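Cunia two-arm table clearing unit – demo and open day page
Skornitz workshop, Clarnham

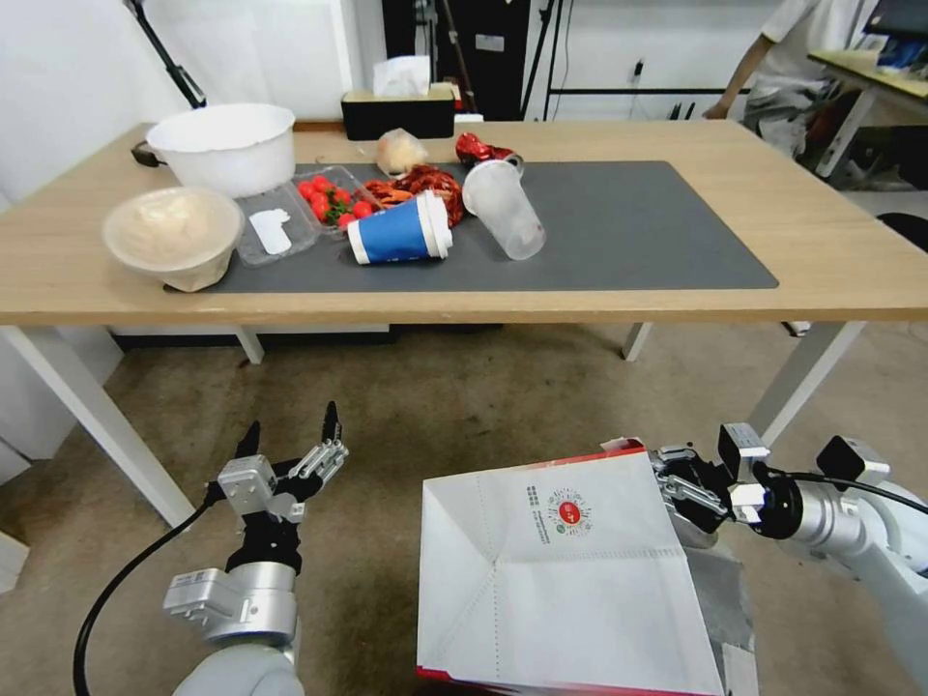 Booking is open for the July demo sessions, see bottom of page for how. Most of you land here from the newsletter so quick recap first, then the spec bits, then what went on at the last open day (4 May 2026).

WHAT IT IS
Cunia is a two-arm unit for clearing up after people eat. Break rooms, meeting rooms, shared desks. Two arms, a two-finger gripper on each, cameras up top at head height. One arm keeps hold of a bag, the other one does the picking. That's the basic job and that's what we demo.

Sold as a complete unit or as arms and controller only if you have your own base. Rebane does the bases. Ask us for the drawing before you order anything from them, the bolt pattern changed.

WHAT YOU GET
Two arms, left and right, already matched
Two grippers, fitted
Head camera and bracket
Controller, power supply, all cables
Spare finger pads, 8 in the box
Stop button on a long lead
Setup visit by one of us (Junpei usually)

Not included: table, mat, bags. Any table is OK within reach. Any bag with a stiff rim works better than one without. Thin grocery bags – we're working on it, don't ask for a date.

THE OPEN DAY
Doors at ten, first run soon after. Erlinda Enriquez ran the controls, Junpei Takeda set tables, Thu Phan did the talking. We said on the invite it would be real trash from a real lunch and it was. Bowls, paper and clear plastic cups, a clamshell with cherry tomatoes still in it, a pile of dried chilis spilled on the mat. No tidying up before the run. White paper bag in the right gripper, left arm free.

We get asked to show it on clean blocks and colored cubes. Could do. Doesn't tell you much about your break room.

Some notes from the day, not in order:

Cups on their side are fine. Cups on their side up against something else are slower, the arm comes in, backs off, comes in again. Two of the visitors timed this on their phones and were kind about it.

Wrappers: good. Crumpled foil gives the fingers plenty to grab. Flat foil stuck to a mat, less good, and Erlinda had to step in once.

Clear plastic is the hard one. See-through on a dark mat is OK most of the time, see-through on a white table is a pain. Use a mat. Dark gray is what we have on the demo table and it's what we'd tell you to buy.

Loose chilis. Well. It goes for them one at a time. Somebody asked would it be quicker with a brush and yes it would, there is no brush tool yet. Brigitta Moser from the canteen side asked the same thing twice, so it's on the list with her name next to it.

Small spoons: it can pick them up. It did drop one, then got it on the second go.

Bowl with leftovers stuck in it goes in the bag as is. It does not scrape. If you want scraping you want a diferent machine.

Bag: it holds it by the top edge and tips the mouth toward the table. A wide bag is easier than a tall one. When the bag gets heavy you'll get a warning tone and the arm lowers it. Thu let it run to the tone on purpose in the afternoon session so people could hear it – quieter than people wanted, volume is now a setting.

KEEP OR TOSS
Biggest question of the day by far. How does it know what's trash? Short answer, you tell it. There's a keep list and a toss list, both start out short, you add things by showing them to the head camera and pressing save. Our tissue box is on the keep list. Reusable bowls are on the keep list. Anything it hasn't been shown, it leaves alone and lights the amber lamp. You can flip that round but we don't advise it, ask anybody who's lost a set of keys.

Half-full containers go by the toss list same as empty ones. So if someone's saving their tomatoes for later they need to take them off the table. Put up a sign. We have one you can print.

SETUP, SHORT VERSION
Put the base at the long side of the table, square on
Run the cables down and back, clear of the elbows
Mat flat, no curled corners
Head camera looks down at the near half of the table
Hand the bag to the right gripper, press hold
Check the bag mouth is open
Press start

Carpet is fine, ours is carpet. Lock the wheels.

Keep people out of the arms' reach while it's running. Working at the next desk over is OK. If you lean in it stops, and it waits for start again, it won't carry on by itself.

PRICES AND LEAD TIME
Price depends on the base and on who does the install, so it's a quote not a list price. Lead time is 4 weeks for the full unit, less for arms only. Deposit to hold a build slot is 400, comes off the final bill, refunded if we're the ones running late. Spare pads ship same day if we have them.

Service: one visit a year is in the price for the first 2 years. After that call us. Ojārs Jõgi handles service and also returns, and he'd like the serial number in the first email please and not the third.

THINGS PEOPLE ASKED THAT WE DIDN'T ANSWER PROPERLY
Liquids. No. Pour it out first. The arms have splash covers but the grippers don't like soda.
Left-handed bag hold? Yes, swap in settings, then redo the bag check.
Can it sort recycling. Two bags, one after the other, not both at once. It does all the toss list for bag one, stops, you swap the bag, it does the rest.
Does it wipe the table. Not this model.
Can it be rented. By the month, write to us. We have one rental unit and its booked till the end of the summer.
Will it work round a monitor. If the monitor's on the keep list and not in the middle of everything, yes. We'd still slide it back.

JULY SESSIONS
Same room, same table, new software. Morning and afternoon, small groups, you can bring your own lunch leftovers in a bag and we'll put them on the table. Please do, we're sick of our own. Nothing with bones. No glass.

Parking is behind the building, use the side door and ring. Email the Skornitz demo desk with your name, how many are coming, and whether you want time on the controls yourself. Erlinda keeps a slot free at the end of each session for that – first come first served.

Spec sheet and base drawing sent on request.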